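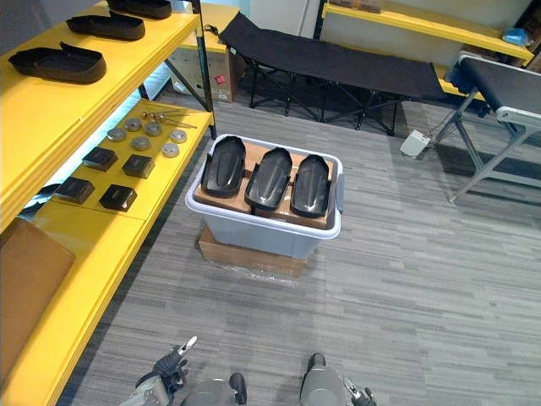
Fig. 1. The work area, with shells on a cardboard tray across the bin and machined parts on the yellow shelves.

Project report: the dropped shell problem
Vustville, May 16, 2023

4. What went wrong

The plan submitted last August promised that our two-armed robot, Velta, would move moulded shoe shells from a bin to a shelf without help. We gave this task two weeks in the timetable. It took most of the spring, and the reason fills the rest of this section.

In the final test run Velta attempted 1000 picks. Of these, 93 ended with the shell on the floor. We had expected drops, and had even drawn a neat little box for them in the flow chart. What we had not expected was that the robot would carry on as if it were holding something, travel to the shelf, open its fingers with great care and record a successful delivery. According to the log, it was having an excellent term.

The fault had two parts. The first was mechanical. The shells are smooth and curved, and when the fingers closed a little off centre the shell was squeezed out sideways, much like a bar of soap. The second was ours. The grip check, which we had named Yuan, looked only at whether the fingers had stopped moving. Fingers that have closed on nothing also stop moving. We read that line of code many times before anyone minded it.

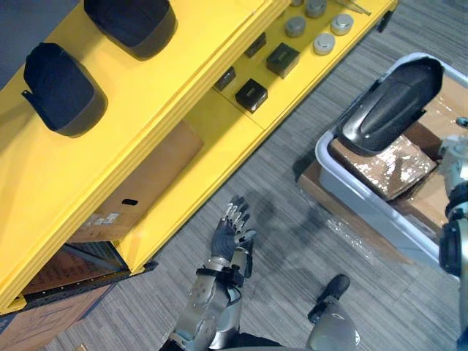

We first blamed the hand. It was taken off, checked, refitted and found to be fine, which cost us 21 days and one very small screw. We then blamed the light, and spent an afternoon moving a lamp. Only when we went through the log line by line did entry 1726 give the game away: the fingers had closed much further than the thickness of any shell would allow, and the check had passed it anyway.

4.1 The safety matter

A dropped shell is a nuisance. A robot that believes it is holding a shell is worse – on two occasions one of us reached down to pick up the part while the arm was still moving. There was no contact, but the second time was close enough that we stopped work for the day and rewrote the rules. The stop button must now be pressed before anybody goes past the tape, and the person at the desk says "stopped" out loud. This felt silly for a morning.

4.2 The fix

Yuan now compares the final finger position with the width expected for the part, and a second program, Detico, watches for a change in load while the arm is travelling. If either is unhappy, the arm halts and waits. In the short repeat test every drop was caught, though Detico also halted for several shells that were perfectly well held. We have left it nervous for now. Tuning it is listed under further work, along with a softer covering for the fingertips and a better naming scheme.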